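Keeping a desktop PC quiet: dust, fans and filters

A graphics card that was quiet when new and now whines under load is usually short of air. Clean it before buying a replacement cooler.

Shut down, switch off at the wall and hold the power button for 15 seconds. Take off the side panel. Hold each fan still with a finger and brush the blades towards you. Compressed air goes through the heatsink fins in short bursts, can upright – a tilted can spits liquid. Mesh filters wash in lukewarm water and go back only when fully dry.

On the Skiven test machine, 54 grams of dust came out of the front filter and the power supply intake. Kayode Ekwueme clears his every 3 months; with pets in the house that is sensible.

Fan curves come next. Set a flat low speed up to 54 degrees, then a gentle slope. A fan that hunts up and down is more annoying than one running slightly faster.
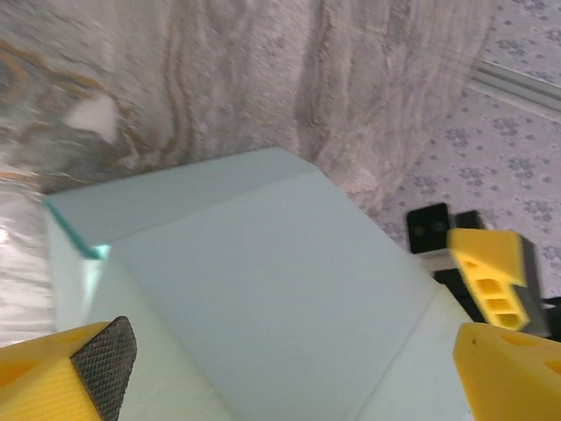

Spare fans and old coolers should be stored away from dust, with their screws bagged and taped to the bracket. Do not rest anything on the blades. A plain box with a smooth, matte top, such as the pale mint-blue one, takes a marker label or a strip of masking tape well. Write the fan size and connector type on it – three-pin and four-pin fans look alike in a drawer.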